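Drekthorpe handle-stall episodes: README

What you are downloading

A pile of teleoperated attempts at one dull household job: deal with the handle of a shopping basket that is sitting on a table. The set holds 2528 episodes. In 981 of them something went wrong, and those are the ones we would like you to look at. We meant to publish a tidy manipulation set. Then the left wrist started stopping mid-task and we found we had made a fault set, so we tidied that instead.

The release is called Gralell 4, after three earlier Gralells that we would rather you did not cite.

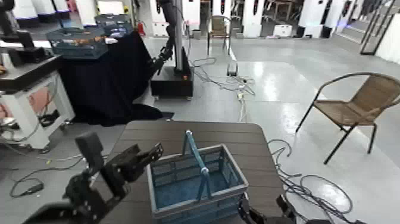
The stall goes like this. The operator closes the jaws, the left wrist begins to turn, and the controller decides it has hit something and cuts torque. It has hit nothing. The handle is the usual suspect because it pivots at the rim, and a light blue arch standing up over a blue basket does look like the sort of thing one might snag on. We spent most of May blaming it. We swapped baskets, we padded the jaws, and Vratislav Kuruc wrote a friction model of a plastic hinge that I still have to review. The stalls carried on at the same rate.

The real cause was upstream of the jaws. With the wrist rolled past a certain angle, the hose bundle pulled against its clamp, and the force estimate read the pull as contact. Collision detection was working perfectly, on a collision between the robot and its own plumbing.

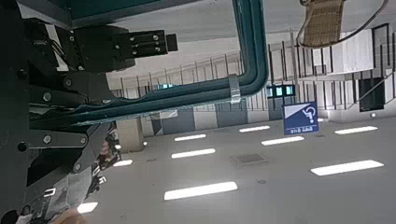

Fig. 2. Cable loop and silver band clamp beside the arm plates, wrist camera.

Safety note

A false stop is annoying but safe. What we did next was neither clever nor safe: on a Tuesday we raised the contact threshold to get through the session. The stalls went away and so did most of our protection. The arm then pressed on the tabletop for 12 seconds before the operator hit the stop. No one was hurt. The threshold is back where Temgate, who built the controller, told us to leave it in the first place. If you replay these trajectories on hardware, leave yours alone too.

Episodes recorded with the raised threshold carry the flag thr_high. Do not train on them unless you want a policy that leans.

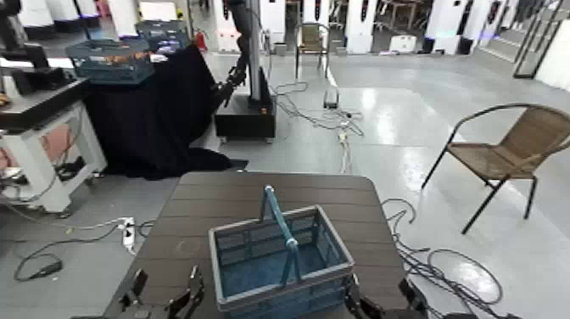 Els Hendriks
Data maintainer, Drekthorpe

Known problems

Stall labels were made by hand from the torque logs. Vratislav and I disagreed on more than a few, and where we did the label is "unclear".

The basket is not in the same spot every time. Head and wrist streams drift apart in long episodes; use the controller clock.

The background is whatever was in the room: wicker chairs, coils of black cable on the floor, another arm on its column by the table with the black cloth. Please don't file issues about the chairs. We have had two.

The clamp fix came from Michiels and consists of moving the clamp. Episodes after the fix will be in the next release, under a new name if I get my way.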